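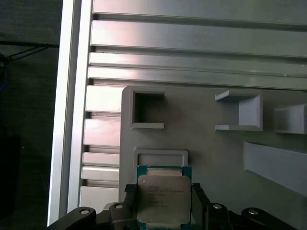
Intel processor, silver side up front.

07/09/2018

So the old phone finally gave up on me, on the bus out of Kirnport of all places, right in the middle of a message to Mahtab. Screen went green, then gray, then nothing. I held the power button down until my thumb hurt and got one sad little buzz out of it. Three years! I did drop it in the sink last October, so I can't complain too much.

Went to the Layug shop after work. The guy there wanted me to get the big one, the Urero with the two cameras on the back, and I stood there holding it for ages (it's so wide, I couldn't reach the far corner with my thumb). He kept telling me how fast it was. I mostly text and look at maps and take pictures of soup. In the end I went with the smaller Urero in dark blue, and he threw in a case and took 50 off for the dead one, which I thought was pretty decent for something that won't turn on.

Then the moving over. Oh boy. The contacts came across fine, all except the J's for some reason, so I had to ring Jin-sol Ahn from the landline at Mom's and ask for her own number, and she laughed at me for a solid minute. The photos are still going. It was at 46 percent when I sat down to write this and it's at 70 now, so maybe by bedtime. I've lost my notes, I think – the whole grocery list, plus the name of that paint for the hallway.

Battery seems good so far. The ringtones are awful, every one of them sounds like a spoon falling down the stairs, but there's one called "1970" that's just a plain old bell and I've put that on for everybody. The keyboard keeps changing Zirkorthorpe to "zircon the rope" and Mahtab Sadeghi now believes that's where I'm going on Sunday.

Need to buy a second charger for work. And find out where the flashlight button went.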